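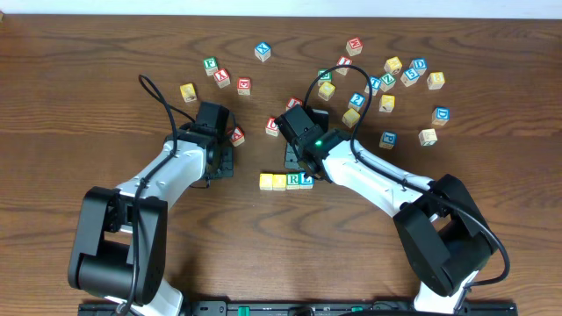
Rules for two arms on one table: a thread

Nilton Sotelo
Posts Replies Media Likes

1/ OK, I promised this back in August and I'm finally doing it. Our house rules for running two arms on a shared tabletop, letter block edition. I love this stuff way more than a person should. Long thread, get a drink.

2/ Background for the new folks: our job at Mastley is sorting and lining up small objects with a pair of arms. Alphabet blocks are my favorite test set by a mile. Cheap, all the same shape, and every face is a little labeling problem.

3/ RULE ONE. Write down the layout before the arms move. I mean which blocks are on the table and which face is up. Yaneth Palomino started this with a paper sheet and a pencil and we still use the paper sheet. If the sheet and the table disagree, you stop and fix the sheet.

4/ Careful with numbers! Our set has digits mixed in with the letters, and a 2 and a Z at a funny angle will fool a tired human just fine. A 5 and an S, same story. We write digits with a circle around them on the sheet.

5/ RULE TWO. The middle belongs to one arm at a time. Left and right can both reach the center, so somebody has to own it. We call it "holding the middle." An arm that doesn't hold it parks on its own side. Parks, as in stopped, not creeping along slowly.

6/ We tried a version where both could be in there as long as the software kept them a safe distance apart. It worked great in the simulator. I'll let Aníbal Ticona tell you how the afternoon with the real ones went, he has the bent finger in his desk drawer.

7/ RULE THREE, and this is the one I will argue with strangers about: cables get checked at full reach. Go to the farthest pose you plan to use, stop, and look at every loop. Then turn the wrist both ways and look again.

8/ A loop that's lovely at rest can snag when the elbow comes up. Too little slack is bad, too much slack sweeps blocks off the table. We had a run at Drevero where the grippers never missed a pick and the cable knocked over the finished row. Twice!!

9/ RULE FOUR. Scatter for real. Don't place the blocks nicely by hand and call it random. Tip them out, spread them once with your forearm, hands off. Clumps are good. Tilted ones are good. Faces you can't read without turning the block are VERY good.

10/ Joanne Sugden's addition to rule four: no nudging a block because it "looks hard." If it's on the table it's in the test. The only thing you may move is a block that's under a gripper at the start.

11/ RULE FIVE. Decide what "in a row" means before you start. Ours: sides touching or nearly, tops level, faces square to the table edge. For a row we don't care about color or letter unless the sheet says we do. Spelling runs are a separate test with a separate sheet.

12/ I know that sounds fussy. But I once sat through a whole meeting where one half of the room was scoring straightness and the other half was scoring letter order, and everybody had a different success rate for the same video.

13/ RULE SIX. Hands out means hands out. Person at the stop button says "clear," person near the table says "clear" back, then you go. A light on the gripper isn't permission. Lights tell you about the gripper. People tell you about people.

14/ And the stop button gets pressed for real at the start of every session. Press it while the arm is moving at low speed and see that it stops. Roxana Restrepo put this in after we moved to the Zapata building and plugged everything in again. Best line in the whole document imo.

15/ RULE SEVEN. Log the touches. Any time a person reaches in and fixes something, it goes in the log with the time and the reason. We've done 3000 picks under these rules now and the touch log is the most useful file we own. I read it for fun. Yes, really.

16/ Somebody asked if we do batches. Yes, 100 picks, then a break to re-check base bolts and fingertips. Fingertip pads wear in ways you don't notice until painted wood starts slipping. Swap both pads together or you get a lopsided grip.

17/ RULE EIGHT. Keep the background boring and keep it the SAME. We moved to a table with darker, wavier grain and the block finder needed a fresh round of checking. Totally fine, just put it on the sheet. Table change = new sheet, no exceptions, even if "it's basically the same table."

18/ Things we're still fighting over: whether a dropped block counts against the arm that dropped it or the run as a whole, and what to do about handoffs. The Ketorard folks let the receiving arm claim the middle first. We do the opposite. I'd love to see somebody compare!

19/ These are our shop rules and they sit on top of your safety assessment and the arm maker's manual. They don't replace either one. Please do that part properly before you borrow any of mine.

20/ The full sheet is 2 pages and version 11 is the current one. Reply and I'll send it. And if your lab has a cable rule better than mine I want it today, I will print it and tape it to the wall.

Contact | © Nilton Sotelo | Back to top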